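We use cookies to remember your preferences. By continuing to browse you agree to our cookie policy. Accept | Manage

Jul 15, 2021

The budget for the second arm station is done! I have been carrying this spreadsheet around in my head since November, and last night I finally typed in the last row and went to bed happy.

The job is phone packing, with the phone, the tray and the box all within reach of two arms. 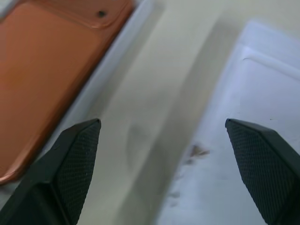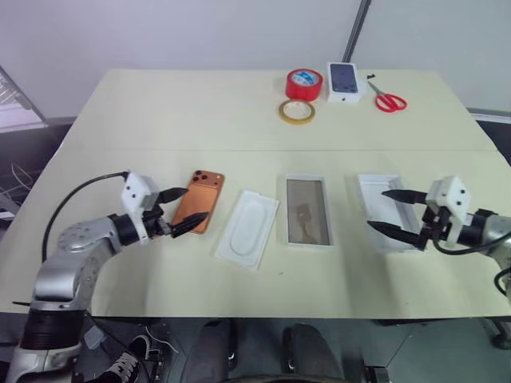

Should you buy both arms at once, or start with one and add the other later?

Buy the pair if your budget can stretch to it. Two arms ordered together come with the same firmware and the same cable set, and you only pay freight and setup one time. If you really can't, at least buy a table and controller sized for two, so the second arm doesn't mean replacing everything under it.

I learned that the expensive way with our first station at the Ostham shop. We bought a table for one arm, and then of course we loved the arm and wanted another one, and the table went to the break room (it's a great break room table, by the way).

For this round I got quotes from Mäkelä and Lundska. Mäkelä was cheaper on the arms, Lundska was much better on grippers, and they were both lovely to deal with! I ended up splitting the order. The line I'm happiest with is spares: 4 extra sets of fingertips and two spare cables came to $2,613 with the new gripper pads, and I would cut almost anything else before I'd cut that. Pads wear. Cables get tugged. Waiting on a part while the whole station sits there is miserable.

Lead time is 16 weeks for the arms and seven for the grippers, so I'm staggering the purchase orders to keep the grippers from sitting on a shelf eating up their warranty. I also put in more than 7 percent for things I haven't thought of yet, and I already suspect the first one is a better power strip.

Internally we're calling the new station Grekia. Next up is the floor plan, and I still have to work out which wall has the spare outlets.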